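The Basket on the Table: An Afternoon With a Man Who Sells Tidiness

Last updated: Apr 27, 2021

We use cookies to remember your preferences and to see which articles get read. By continuing you accept this.

Omid Kermani has been paid to tidy other people's homes for 13 years, and he would like me to know that it isn't about baskets. He tells me this within five minutes of my sitting down. I wrote it in my notebook and put a question mark next to it, as his company, Eltow, sells baskets.

I should say where I stand. I have bought the baskets. I have bought the bins with the little chalkboard labels, and I have thrown out the labels when the chalk rubbed off on my sleeve. In my experience, a basket is where mail goes to be forgotten. So I came with some doubts, and Kermani, to his credit, had been warned.

"Glória told me you'd be difficult," he said. Glória Brandão runs the Eltow office and had set up the meeting. "She said you think it's all a racket."

I said I thought parts of it might be.

"Parts of it are," he said. "Which parts did you have in mind?"

I had in mind the price, to begin with. A full Eltow visit costs 600 dollars and lasts one day. For that you get Kermani or his partner, Marcelino Medeiros, going through one room with you and asking what each thing is for. The containers are extra. Kermani doesn't find this strange. "A plumber charges for pipe," he said. I pointed out that a plumber doesn't tell you the job isn't about pipe.
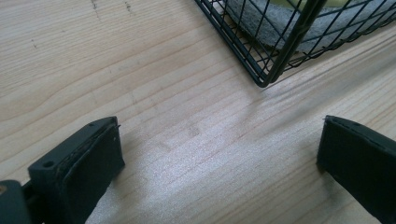 His method starts with a table, and he is stubborn about it. Everything from the shelf or the drawer gets moved somewhere else, and nothing comes back onto the surface until it has been talked about. He likes plain wood for this, the paler the better, and he doesn't mind if it has been used. Knots, streaks, a few gray scuffs, all fine by him. What he won't have is a tablecloth. "You stop seeing things on a pattern," he said. "On pale wood, a black wire basket looks like what it is. You notice it. You ask what it's doing there." I said that on my table it would be holding batteries and a takeout menu. He asked whether the batteries worked. I didn't know, and he looked pleased.

The black wire mesh basket is his favorite, it came up again and again, and I pushed him on it. Why wire? Isn't that a matter of taste dressed up as a principle?

"Some of it is taste," he said. "I like black. But with mesh you can see in from the side. If there's junk in there, you know there's junk in there. A box with a lid lets you lie to yourself for a year."

It is a decent argument, and I've since heard the opposite one made just as firmly. Sebastião Damasceno, who designs storage for a firm called Quintana, told me over the phone that open baskets are "a way of putting your mess on display." Quintana makes boxes with lids. I asked both men whether they might be influenced by their stock. Damasceno laughed. Kermani said he had chosen the stock after he had formed the opinion, and that Eltow carried lidded boxes for its first two years and dropped them.

I asked how he knew any of it worked.

He said clients wrote to him. I asked how many. He had the number ready, which made me more suspicious and also a little impressed: the company has done nearly 900 rooms, and 141 clients have sent some kind of note afterward. He counts this as a good result. I asked about everyone else.

"Maybe they're happy and busy," he said.

Or the room went back to the way it was by the following month?

"Some did. I'm sure some did." He shrugged. "I've been back to houses where you'd never guess I had been there. One woman had put the baskets I sold her inside a closet, empty, stacked up. She said she was saving them."

I liked him better after that. Medeiros, who came in partway through with coffee, was less willing to give ground. He thinks the people who slide back are the ones who skipped the talking and went straight to the buying. He may be right, but it is a handy theory for a man in his position, because it means the method can never be at fault. I told him so. He said I was welcome to try it and find out.
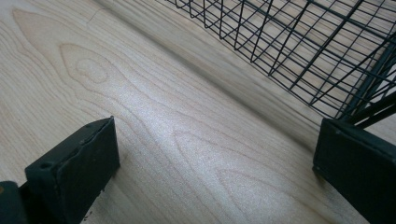

So I asked to be shown what he would do with a single surface, no shopping and no speech. Medeiros said the first rule is that a table gets one container or none. Two containers and you begin sorting, and once you begin sorting you want a third. The second rule is that the container goes to the side, well away from where people sit and eat or write. The middle stays bare.

"And what goes in it?" I asked.

"What you use at that table," he said. "If you do the crossword there, the pencil. If you peel oranges there, a small knife, I don't care."

"And if I don't use anything there?"

"Then none. I said one or none."

This seemed to me the most useful thing anyone had said all afternoon, and it hadn't cost anything. I asked Kermani whether he often told paying clients to have none. He took a while over it. He said he tells them, and most of them want the basket anyway.

"They've paid for a visit," he said. "They want something to be there when I leave. I used to argue. Now I put it where it'll do the least harm."

That is a strange thing for a man to say about his own product. Brandão, reading over some papers across the room, didn't look up, but I thought I heard her sigh.

We finished with the question of training. Eltow plans to offer a course in May, taught by Ajith Shenoy, who used to work in shop display. I asked whether people needed a course to learn how to clear a table. Kermani said they didn't need one to clear it. Keeping it clear was the trouble, and he wasn't sure a course could teach that either, but Shenoy was good company and the early places had sold.

I didn't sign up. I did go home and take the bowl off my kitchen table, the one with the batteries. Four of them were dead. The bowl is on top of the refrigerator now, with the takeout menu still in it, and I've been meaning to deal with it.

Related

Does Anyone Need a Drawer Divider?
Lids or No Lids: Readers Write In
We Tried the Puvbridge Wall Rack for a Month
What Happened to My Spice Shelf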